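Dec 13, 2023

Bedroom floor, second pass. Started after breakfast with the bedding pushed up onto the bed so none of it hung down into the dust. The flat mop went over the boards with the pole extended and the yellow and white pad on. That pad is near the end of its life. I washed it on Sunday's setting, the long one, and the pile still looks tired. 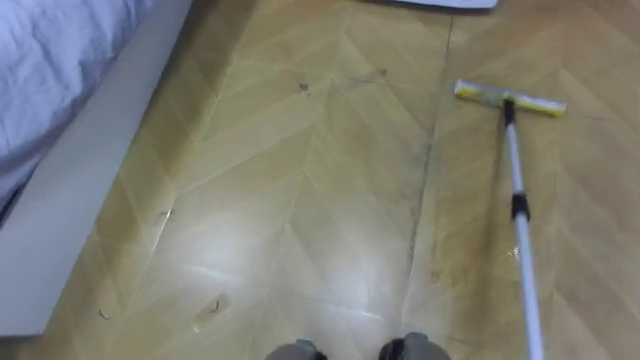
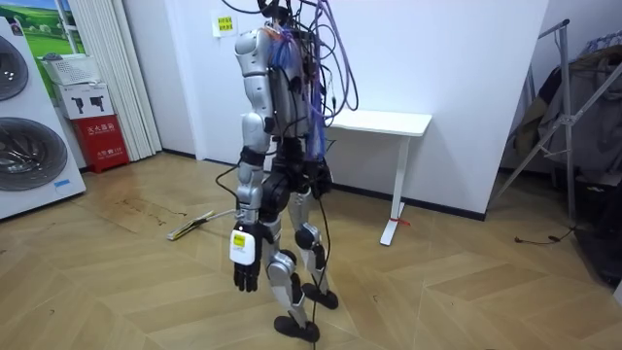
The seam

The long dark joint is still the main problem. It runs across the herringbone where the other joints are not so dark, and the pad rides straight over it. I tried the mop along the seam, then across it, then along it again with more weight on the head. No difference I could measure by eye. Next attempt will be an old toothbrush and barely damp cloth, working in short lengths. I do not want water standing in there. Laminate edges swell, and the strip by the old radiator taught me that once already.

Glare is the other nuisance. The finish is glossy enough that a streak only shows from one side, so each stretch has to be checked twice — once facing the light and once with my back to it. I found two streaks on the second check and went over them with a dry cloth.

Products

The Telis cleaner is finished. I had been using one capful to the bucket, which left a slight film if I did not change the water halfway. Opened the Zevo bottle instead. The label says half a capful. I used a third and the smell was still strong, so I shall stay at a third and see how the boards look in January.

Replacement pads: Netura has them at 21 for the pair, Bustos wants 59 for a pack I would never get through. Olga Meireles says hers from Netura shrank in the dryer. I do not put pads in the dryer, so I have ordered the pair.

Mop

The locking joint partway down the pole needs watching. Turned it hard before starting and made a pencil note of the working length on the inside of the cupboard door, so I can set it the same each time. Too short and my back complains by the time I reach the wall.

Left to do

Skirting behind the bed. Underside of the small white table, plus its feet. Wash the pad, hang it over the bath. Buy a toothbrush for the seam, medium bristle.

Stopped at noon. Soup for lunch, then the post.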